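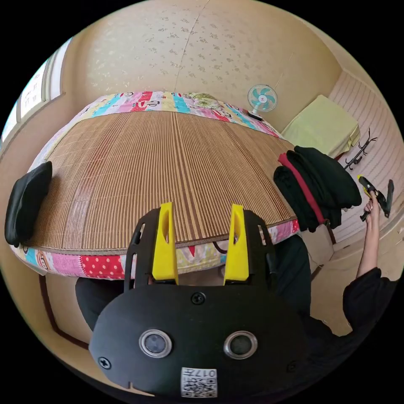 A hand-held gripper with yellow fingers at the side of a bed. A second tool is held upright at right.

The Vivuleo Home Tasks Project is a student project in household robotics run by the engineering department of Kohlhase College in Lotach. Students use hand-held grippers to record everyday chores in furnished rooms, and the recordings are used in coursework on robot learning. The project is open to second-year and third-year students and carries credit toward the practical requirement of the degree.

History

The project grew out of an elective course in mechanical design, in which students built grippers for small assembly tasks. Several course groups asked to continue their work outside the laboratory, and the department approved a separate project the following March. Its first season was limited to kitchen tasks. Bedrooms and laundry areas were added in the second season, after a partner group was formed at the technical school in Ziten.

The name Vivuleo was first used for a student newsletter and was kept when the newsletter closed.

Organization

Students work in teams of 3. Two members carry out and record the task, and the third keeps the written log. Roles change at each session. A team is assigned a home for the length of a term and must obtain written consent from the household before any recording is made.

Each season is divided into 12 working sessions and a closing review. A session lasts 90 minutes, including the time needed to check the tools and copy the recordings to the department's storage. Teams that miss more than two sessions may complete the written portion but do not take part in the review.

Equipment

The grippers are operated by hand and have two fingers, which close on an object in the same manner as the jaws of a robot arm. Tools are issued in pairs when a task calls for both hands. Each is entered in the equipment register by number and is signed out by the team's log keeper. Repairs to the fingers and frames are carried out by students under the direction of the workshop staff.

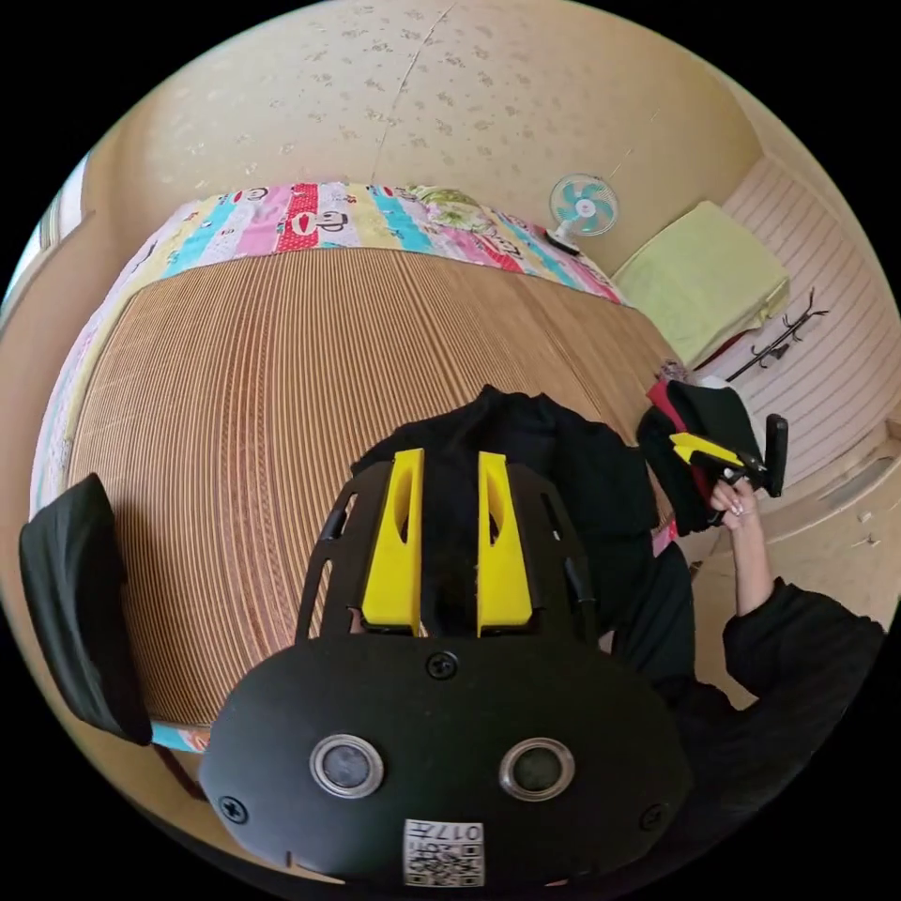
Work with clothing and bedding forms the largest part of the bedroom unit. Garments change shape when lifted, and the same shirt seldom lies the same way twice, so teams are asked to repeat each task from several starting positions. The course guide lists picking up a garment, laying it flat, folding it and moving it to another surface. Mats, quilts and pillows normally used in the home are left in place, and teams may not rearrange a room to make a task easier.

Recordings and review

By the end of the most recent season the collection held 1539 accepted recordings. A recording is accepted when the task can be followed from start to finish and the log entry is complete. Rejected recordings are kept for one term and then deleted.

At the closing review, teams present one task to a panel of instructors from Lotach and Ziten and submit a short report. Reports are graded on the quality of the log as well as on the recordings themselves.

See also: Kohlhase College; Student projects in Lotach; Household robotics

Last revised 12 May 2024

Print this article | E-mail this article
Shares: 3 | Comments: 0
Contact the editors | Copyright and terms of use | Back to top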